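Drucken | Als E-Mail versenden
7.10.10 | Von Joar Fjeld

Protokoll der Sitzung der Hausgemeinschaft Flirmont

Ort: Gemeinschaftsraum im Erdgeschoss
Leitung und Protokoll: Joar Fjeld

1. Protokoll der letzten Sitzung
Das Protokoll vom Mai wird ohne Änderungen genehmigt.

2. Einrichtung der Sitzecke
Der weiße ovale Tisch bleibt an der Wand stehen. Der Vorschlag, ihn in die Raummitte zu rücken, wird mit elf Stimmen abgelehnt. Die Rechnung der Firma Sjögren über 829 Euro ist geprüft und wird zur Zahlung freigegeben. Frau Sjögren bittet darum, die Tischplatte nur mit einem feuchten Tuch abzuwischen und keine Scheuermittel zu verwenden.

Die rosa Vase und die Topfpflanze dürfen auf dem Tisch bleiben. Das Gießen übernimmt im Wechsel je ein Haushalt, der Plan hängt ab nächster Woche im Treppenhaus.

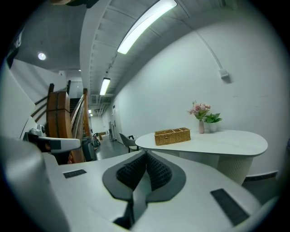 Der geflochtene Korb mit den Fächern soll künftig für Stifte, Notizzettel und die Schlüsselliste genutzt werden. Werbung und alte Zeitungen gehören nicht hinein. Über einen zweiten Korb wird erst entschieden, wenn feststeht, ob der Platz reicht.

Zu den grauen Stühlen: Nach Benutzung bitte wieder an den Tisch schieben. Der Durchgang zum Flur muss frei bleiben. Filzgleiter werden nachbestellt, Kosten trägt die Raumkasse.

3. Kasse
Bestand 2.932 Euro. Davon sind 327 Euro für die Reinigung der Vorhänge zurückgelegt. Keine Rückfragen.

4. Verschiedenes
Das Haus Mastham fragt an, ob der Raum an einzelnen Abenden mitbenutzt werden kann. Die Mehrheit ist dafür, sofern hinterher aufgeräumt wird. J. Fjeld klärt die Termine. Die Anfrage aus Grallthorpe zum Verleih von Geschirr wird vertagt.

Der Termin der nächsten Sitzung wird per Aushang bekannt gegeben.

gez. J. Fjeld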